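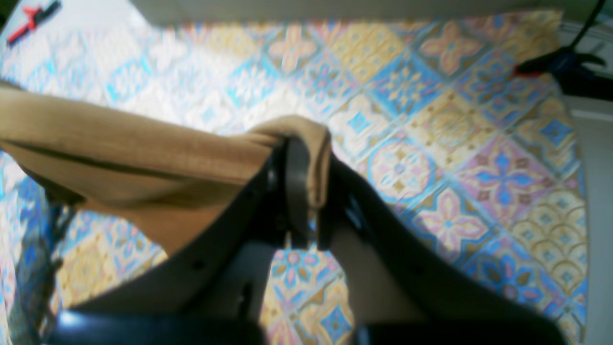 *Fig. 4: Tan cloth over patterned tile.*

## 4. Squaring up and basting the Dirkness throw

By now you should have a finished Dirkness top, a backing, a piece of batting and a firm opinion of whoever wrote Section 3. (That was Mahsa Abbasi. She takes complaints in November.)

**Before you start**

- Top, pressed, with the seams lying whichever way you've decided to defend
- Backing, 10 cm bigger than the top on every side
- Batting, same size as the backing
- Curved safety pins, one tin
- Masking tape, the wide kind

**4.1 Press the backing**

1. Press the backing from the centre out. Steam is fine on cotton.
2. If you've pieced the backing, press that seam open. Yes, we told you to press to one side in Section 2. That was Section 2.
3. Trim off the selvages. They shrink at their own pace and will pucker the edge after the first wash.

> **Caution:** Keep the iron off the batting. Polyester batting melts, and the smell will see out the winter with you.

**4.2 Lay the layers**

1. Place the backing wrong side up on a hard surface and tape the middle of each side, then the corners. Taut, please. If it twangs, you've gone too far.
2. Fold the batting in half, line the fold up with the centre of the backing, and open it out. Smooth with your forearms.
3. Centre the top over the batting, right side up.
4. Check that the backing shows on all four sides. Check again after the cat has been through.

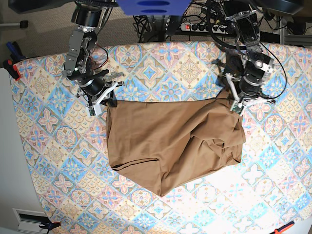
*Fig. 5: Brown garment, lifted and stretched, with the table cover beneath.*

**4.3 Pin**

1. Start in the middle and work outward, one pin every hand-width. Trinidad Manalastas tests our patterns and has very small hands, so her sample has more pins than a hardware store. It's also the flattest one we own.
2. Leave the pins open until they're all in, then close them in one go.
3. Peel off the tape and turn the whole thing over. If there's a pleat in the back, unpin that area and redo it. You can quilt over a pleat, but you'll find it with your hand every night for years.

> **Note:** Spray baste works too. Open a window and cover anything you'd rather not have stuck to a quilt, including the floor.

**4.4 Stitch a stay line**

1. Set the stitch length to 4 mm and fit the walking foot.
2. Sew 3 mm in from the raw edge of the top, all the way around.
3. Don't trim the extra batting and backing yet. Trimming is in Section 6, after the quilting, when you've earned it.

If the top has gone wavy along one side, see "Wavy borders" in Section 9. Bring tea.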